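Flulumetti: my bread notes, as a dataset

Hi! I'm Shagufta Mughal, and this folder holds 172 notes on loaves I baked at home, typed up from a very floury notebook. I started in January with one sourdough starter (its name is Ater) and kept going.

What's in it

loaves.csv has one row per loaf. The columns are flour, water, salt, rise time, oven setting and a crumb score from me, 1 to 5. All weights are in grams.

starter.csv is the feeding log — patchy in spots, sorry, I went on vacation.

notes.txt is my rambling, word for word, typos and all.

Things to know before you use it

The scores are only my taste, and I like a sour, chewy loaf. Six rows have no rise time and I left those blank instead of guessing. Four loaves were rye, so filter them out if you want wheat only! Oven settings are what the dial said, and my dial runs hot.

Using it

Do whatever you like with it, just mention Flulumetti somewhere. If you spot a mistake, open an issue and tell me the row number. I check in the evening, usually while something is rising.

Next up is pizza dough, once I've typed up that notebook too.
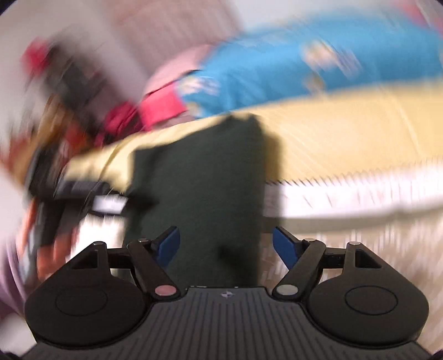 Gripper with blue finger pads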